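Packing day with Do-yoon Yeom

Posted 16 Jan 2019

Do-yoon Yeom does not like a full box. He says a full box means someone guessed, and that the things at the bottom are paying for it. He has been putting together toiletry kits at Transtead for the past 3 years, and before that he packed crockery for a mail-order firm called Ollska, which he describes as good training and bad pay.

Transtead makes up overnight kits for guest houses, hostels, shelters and a couple of rural hospitals that keep them on hand for relatives who have to stay longer than they planned. A standard kit holds a toothbrush, a comb, a bar of soap, a small towel and a few odds and ends depending on who ordered it. Most of the small items come already wrapped in brown paper. The last order before Christmas was for 436 kits. The one before that was 151. The biggest they have taken on was 1,000, and Yeom would like more notice next time.

We talked over tea in the back office, with the door open so he could hear the phone.

He started with the paper. When he joined, nearly everything came in clear plastic sleeves. The change to kraft paper was made by the person who ran ordering then, and he was against it.

"I thought it would be a nuisance," he said. "You can't see what's in it. With plastic you pick it up and you know it's a comb. With paper you have to read it, and if the print is on the other side you have to turn it over. That's a second or so every time. It adds up."

He came around to it after the first winter. The plastic sleeves slid over one another, so a stack of toothbrushes would never stay put on a table. Paper grips. He can lay a row of pouches down with the printing facing up, go and answer the phone, and find the row where he left it.

The drawback is creasing. A paper packet that has been pushed into a corner stays bent, and a guest who opens a kit and finds a crumpled packet will assume someone has been into it before them.

"Nobody has opened it. It's sealed. But it looks opened, and people are fussy about a toothbrush, and fair enough. I'm fussy about a toothbrush."

So the packets with the most give in them go in last. Soap sits on the bottom with the towel folded in half over it. Long packets go along the side, standing up if the bag is deep enough. Combs go flat against the back. Yeom will repack a bag if the comb is in front, and he admits this is only habit.

The bags come from Birhane, a supplier he has no complaints about except for the colour, a grey he finds gloomy. The outer cartons are from Skeltum. Those are rated for more weight than a load of soap and towels will ever put on them, but the cheaper ones they tried in April went soft at the corners and had to be taped twice. He kept one of the failures under the desk for a while to show to anyone who asked about saving money on cartons.

I asked whether he picks one kit at a time or works down a line of bags, putting the same thing in each.

"Depends on the order. If they're all the same, down the line. All the soap, all the towels, then back to the start. If it's a mixed order, where some get a razor and some don't, I do them one by one from the sheet. People think that's slow. What's slow is finding out at the end you've got four razors left over and sixty bags taped shut."

He has done that. It was his second month, and he opened every one of the sixty. The razors had all been left out of bags near the end, where he had been talking to someone.

He no longer talks while he packs mixed orders, although he doesn't mind the radio. He also stopped letting people put their mugs on the packing table, after a spill that went through a tray of paper pouches. Plastic would have wiped clean. He brought this up himself, in fairness to plastic.

Labels are the other thing he has opinions on. He wants them in plain capitals, one or two words, dark ink on the brown. An earlier supplier used a thin slanted print that he could hardly make out by the afternoon. Another put a drawing of a leaf on everything, soap and combs alike, and the name of the item in tiny letters underneath.

"Just write the thing on the thing," he said. 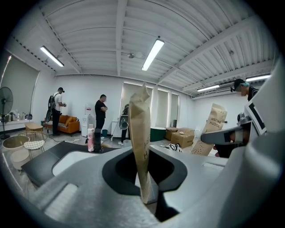 Marisol wrote to us after we mentioned this interview was coming, to say that the capitals are fine if you read English, and that at the hostel where she does the rooms a good number of the guests don't. She would keep the words but add a small outline of the item, and she has been drawing them on with a marker in the meantime. I passed this on to Yeom. He thought about it and said an outline would suit him too, as long as it was an outline of the right item and there were no leaves.

He is less certain about the size of the kits. Guest houses ask for more in them each year, and what they add tends to be what gets left behind: shower caps, sewing kits, cotton buds. The shelters ask for fewer things of better quality, with a towel that will survive a few washes and a toothbrush that keeps its bristles. If it were up to him, everyone would get the shelter kit.

"You put a shower cap in and it takes up the room of a decent pair of socks. I've asked about socks."

Socks are being looked into. They are bulky and would mean a deeper bag, and Birhane's next size up only comes in the same grey.

Before I left he showed me how he closes a carton. One strip goes down the centre seam and one across each end, pressed down with the flat of the hand. He writes the contents on two sides, so that whichever way it is shelved at least one of them has a chance of facing out. Then the phone rang and he went to get it.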